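Hestent: precios de material de oficina y manualidades

Ficha de datos, versión del miércoles, 31 de octubre de 2018

Qué contiene

2313 registros de precios de venta al público, recogidos en agosto en 81 tiendas. Cada fila es un artículo en una tienda y en una fecha. El fichero principal es precios.csv, separado por punto y coma, con coma decimal y codificación UTF-8. Quien lo abra con una hoja de cálculo en inglés verá los precios convertidos en texto; no lo vamos a cambiar.

De dónde sale

Una parte procede del catálogo de Fulaso y el resto se anotó a mano en tienda. El catálogo presume de 3000 referencias, cifra que no hemos conseguido reproducir. Hay artículos repetidos con distinto código y otros que ninguna tienda tenía a la venta. Los hemos quitado.

Campos

id_tienda: número interno, sin relación con el código postal.
categoria: una de las 9 de la lista cerrada.
precio: en euros, IVA incluido. En teoría.
oferta: sí, no o vacío. Vacío significa que no se apuntó.

Lo que no nos creemos

El índice Breltberg, que algunos calculan con estos datos, supone que una cinta barata y una cara son el mismo producto. No lo son, y la media resultante dice muy poco. Tampoco nos convence el ajuste Chisholm para las ofertas: corrige a la baja precios que quizá nunca estuvieron rebajados. Se incluye en ajuste.csv porque lo piden, y cada cual sabrá.

Tampoco sirve la tabla para hablar de inflación. Un solo mes no da para eso, por muy bonita que quede la gráfica.

Categorías con problemas

1. Papel: se mezclan paquetes y hojas sueltas. Revisar el campo unidades antes de dividir nada.

2. Corte y pegado: tijeras, cinta adhesiva transparente y similares. El ancho de la cinta falta en muchas filas, y sin él la comparación vale poco.

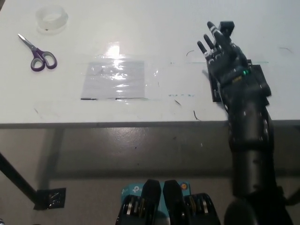

3. Escritura: los estuches figuran como un único artículo. Desconfíe de cualquier precio por bolígrafo que vea publicado.

Licencia

Uso libre citando la versión. Las correcciones se aceptan con foto del tique.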